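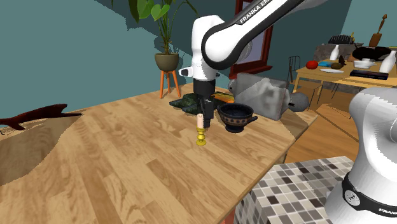 ## Buy the arm last: a talk with Yesenia Jaramillo

I'd been promising myself this chat since October. Yesenia does the equipment planning at Nekero, a small outfit that wants robot arms to handle household stuff, and she has opinions about money (lots of them!). I got her on the phone at 8 in the morning and she was already halfway through a spreadsheet.

"Everybody wants to talk about the arm," she told me. "I want to talk about the table."

Her team works in simulation first, with a Franka arm over a plank tabletop, and she swears by it as a budgeting tool. A candlestick, a cup, a plate - all of it can be moved or swapped before a single purchase order goes out. "I found out how much reach we needed without paying for a mount. Keegan had us down for a bigger bench, and I crossed it out."

So what did the first budget look like? She laughed at me. "I had $2,000 for fingertips, cables and spares. Abundio looked at it and wrote 3,000 in red pen. He was right, and I still haven't told him."

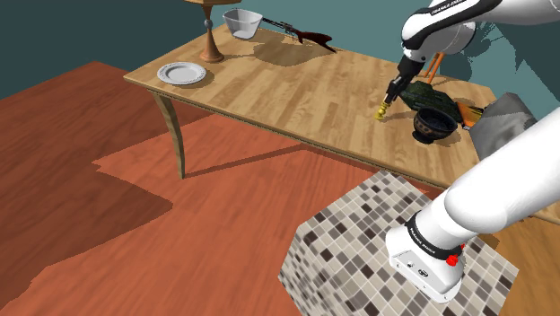

Page 21

We got onto grippers, and that's where she really took off. Her advice is to list the objects before you shop, and to make the list awkward: things with handles, things with thin stems, things that roll.

"A vendor will show you a cube," she said. "Fine, I don't own any cubes. Ask about a bowl. Ask about a round yellow knob on a stick!"

I asked whether she would lease. Maybe for a first arm, she said, but read the service terms twice. One quote from Gurnidar came in $1,332 over the others, all of it for training days her people didn't want. They took it off when she asked - she just had to ask.

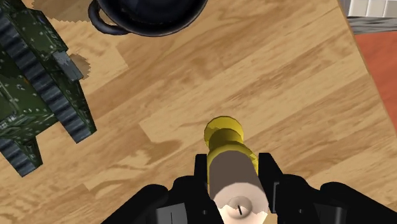

## What she'd put on the list today

"Spare fingers, from day one. And a line for somebody's time, which I forgot completely." Efua ended up doing the scene setup between her other jobs, and Yesenia now budgets those hours like any other part.

The real arm is still waiting on a signature. She's hoping for the spring.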